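Kurkmont Shared Workshop
Gallery: The Tabletop Arm Build
Posted 2021-02-11

The Kurkmont Shared Workshop has supported member projects in metal, wood and electronics for many years. The project presented on this page is the workshop's first attempt at a robot arm that can sort and move household objects on a tabletop. It was begun in September by members of the electronics bench and has been given the working name Pravus.

The task chosen for the build is a toy kitchen. Play food is light, inexpensive and varied in shape, and a dropped strawberry does no harm to the table or to the arm. Members who wish to follow the work in person may do so during regular bench hours.
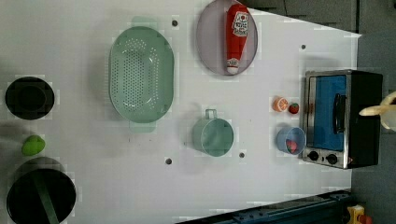

The toy kitchen laid out for the arm, with the toaster oven at right and the colander at left.

The layout is changed between sessions. An arm that has learned one arrangement by heart is of little use, and the group agreed early on that the pots, plate and cups should not keep fixed places. The oven is the exception - it is heavier than the rest and has stayed on the same side of the table since the start.

Mounting took longer than planned. The first base plate flexed under load and was replaced by a thicker one, cut on the workshop's own saw. Cable routing remains under review.

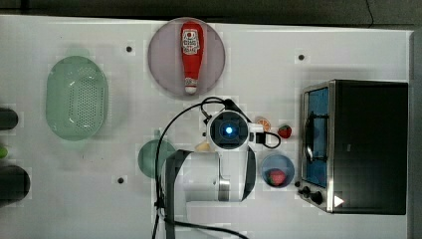 Control software was written by members in the evenings and is kept on the workshop's shared drive. Each session is logged with the date, the layout and the name of the member at the controls. To date the log holds 1857 entries, and the group intends to close this stage of the work at 2000. Entries in which the arm missed its object are retained with the others, as they have been the most useful in adjusting the speed of approach.

Two sets of fingertip pads have been tried. The first set, cast from a soft compound sold under the name Plastico, held round fruit well but wore down at the edges. The second is firmer and has lasted longer, although it is less certain on smooth objects such as cups.

The remaining difficulty is the approach itself. Soft and irregular toys do not always lie the same way, and the arm must come down with its fingers open to the proper width and turned to the proper angle. Members were invited to send comments on this point before the next stage is planned.
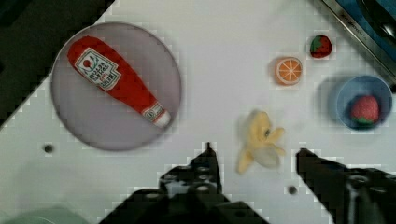
Arnardóttir wrote that the arm should slow down well before it reaches the object, and that a short pause above the table would give the operator time to correct the angle. The same letter asked whether the pads could be made removable without tools - a change that would save several minutes at each session.

Both suggestions have been entered in the work plan. Further pictures will be added to this gallery when the next stage begins. Members wishing to take part should sign the sheet at the electronics bench. Places are limited to 2 per session.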